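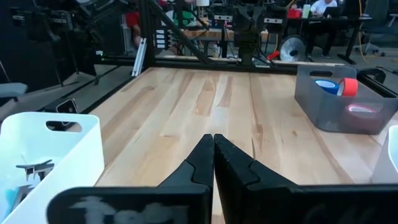 SPEAKER NOTES – Looking after the two-arm sorting cell
Callum Matheson, Varklow workshop evening, Thursday

1. Opening (keep short)
The cell is two arms on a rail frame, bolted to a wooden top, with bins and rolls of tape as the usual load. The talk covers fingers, cables and homing. Vision and training are in Chiu's slot after the break, so send those questions there.

2. Fingers
Check fingertip closure at the start of every shift. Close at low force and look at the tips from the wrist camera and then by eye. The tips should meet along the same line. If one leads the other, slacken both finger screws, close the jaws on the setting gauge and retighten evenly.
Do not file a worn tip to match its partner. Replace the pair. Catex supplies them in pairs for this reason, and a mixed pair will hold a flat part but let a tape roll turn in the grip.
Write on the finger if you want, on the outer face only. Marker on the gripping face wears off onto the work.
Interval: tips inspected daily, changed at 100 hours of running. We ran past that in December and lost most of a morning to dropped rolls.

3. Wrist camera
The camera should see both tips at every opening. After any knock, open and close fully and compare with the saved reference.
Blur at speed is expected. Set-up checks are made with the arm stopped, and the fast transfer move is left out of the check routine altogether.
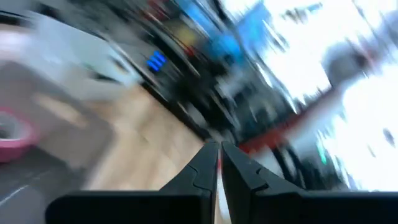
If the view is smeared with the arm at rest, suspect the bracket screws first, then the wrist bearing. Refit the screws with thread lock and let it cure overnight. Do not try to tune round a slack bracket in software – the offset moves with the arm and the numbers will never settle.

4. Cables
Most of our stoppages were cable faults. Points to make:
- Leave a free loop at the arm. It must clear the frame at full reach and must not drop into the fingers when the arm folds back.
- Tie the bundle to the rail, never to the moving link.
- Keep floor leads out of the walkway and power adapters off the chair side.
- After re-routing, run the arm through its full range at 32 per cent speed with a hand on the stop.

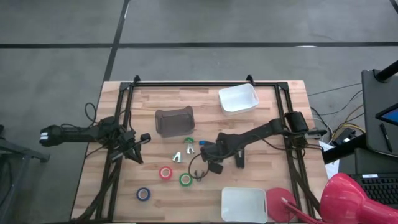

Cell from overhead: both arms on the frame, bins and tape on the table.

5. Homing and bin positions
Home one arm at a time, left first, with the other parked. The software from Oltulen will accept both together. We had 2 clashes that way and stopped doing it.
Bins go back to their taught positions before a run. Allow 50 mm between any bin wall and the rail, or the open fingers will catch the rail on the way out.
Small hand tools are picked last, with the jaws part open.

6. Questions
Likely one: spare arm or spare parts? We keep fingers, one camera bracket and a made-up cable set on the shelf. No spare arm.
Leave the maintenance sheet on the front desk for copying.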